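# 夹爪套件(Isedport 称重演示包)验收检查表与备注

供货方:Esilley
使用地点:Kondimcombe 实验间
填表:Valquíria Falcão
版本:2

说明:我的中文不是母语,如果有哪一句写得不清楚,请直接在表里改。符号“√”是合格,“△”是合格但有备注,“×”是不合格,必须在付款以前解决。

## 一、通电以前

| 编号 | 检查项目 | 结果 |
|---|---|---|
| 1.1 | 机械臂底座螺栓已拧紧,有标记线 | √ |
| 1.2 | 急停按钮在操作人员伸手可及的位置 | √ |
| 1.3 | 线缆没有被关节夹住的危险 | △ |
| 1.4 | 铝型材台面上没有松动的零件 | △ |
| 1.5 | 随机文件齐全(合格证、风险评估、接线图) | × |

**1.3 备注:** 黑色线缆成束从台面右边垂下去。供货方的手册要求每隔 40 厘米固定一次,请安装人员按手册补做。

**1.4 备注:** 备用的三个木块放在型材上,在木纹板的外面。手册没有规定备用件的位置。我建议用一个有边的小盒子,并且把盒子固定。

**1.5 备注:** 风险评估只有英文版,而且缺第 26 页。已经写信给 Esilley,还没有收到回答。

## 二、夹持与放置

套件的演示任务是这样:夹爪取一个木块,放到厨房秤上,读数,再取走。检查的时候用低速模式,人站在护线外面。

| 编号 | 检查项目 | 结果 |
|---|---|---|
| 2.1 | 两个手指从两侧夹住,接触面平 | √ |
| 2.2 | 向下的力不超过设定值 | △ |
| 2.3 | 按急停以后,木块不掉落 | √ |
| 2.4 | 秤在放置以后没有移动 | △ |

**2.2 备注:** 夹爪还没有松开的时候,秤上的读数包括机械臂的压力,所以不能当作重量来记录。程序应当先松开,等两秒,然后再读。现在的程序没有这个等待。 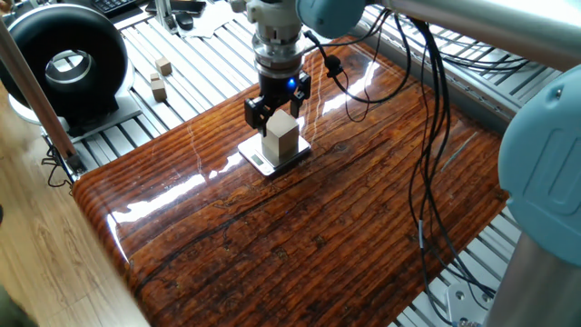

Norbert Kopecký:等待时间我同意加,可是两秒写死在程序里不好。换一个秤,稳定的时间就不一样了。我希望供货方把它做成参数,放在操作界面上,并且设一个下限。另外,2.2 项只测了低速,我认为还不能算合格,至少正常速度也要测一遍。

我接受这个意见。2.2 项暂时保留“△”,正常速度测完以后再决定。参数的要求已经加在第四部分。

**2.4 备注:** 木纹板的表面很光亮,我担心秤在上面会滑。请在秤的四个角下面贴防滑垫,贴完以后重新校准放置点。

## 三、提起与离开

| 编号 | 检查项目 | 结果 |
|---|---|---|
| 3.1 | 提起时先垂直向上,然后才横向移动 | √ |
| 3.2 | 木块离开以后,秤的读数回到零 | √ |
| 3.3 | 视觉定位不受反光影响 | × |
| 3.4 | 夹爪指示灯的含义在手册里有说明 | △ |

**3.1 备注:** 安全高度在程序里可以修改,但是没有密码保护。操作员不小心改低了,木块或者手指就可能碰到秤的边缘。
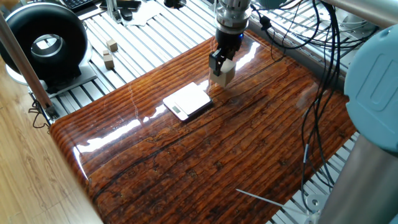 所以请供货方给这个数值加上权限,普通操作员只能看,不能改。同样的权限也应当用在速度和夹持力上。

**3.3 备注:** 顶灯在亮面板上有很强的白色反光。测试记录里一共 181 次定位,其中大约一成需要重试。可以先换成哑光的板,再测一次。如果还是这样,就要调整照明。

**3.4 备注:** 手册只解释了红色和绿色,没有解释蓝色。我在 Nkuna 的旧型号手册里找到过蓝色的说明,但是不能确定对这个型号也有效。

## 四、付款以前必须完成

- [ ] 补齐风险评估,并提供中文版(1.5)
- [ ] 读数等待时间做成参数,有下限(2.2)
- [ ] 正常速度下重测向下的力(2.2)
- [ ] 安全高度、速度、夹持力加权限(3.1)
- [ ] 更换哑光板,重做定位测试(3.3)
- [ ] 书面说明蓝色指示灯的含义(3.4)

复查安排在七月。复查时第二、第三部分要全部重做,第一部分只看 1.3、1.4 和 1.5。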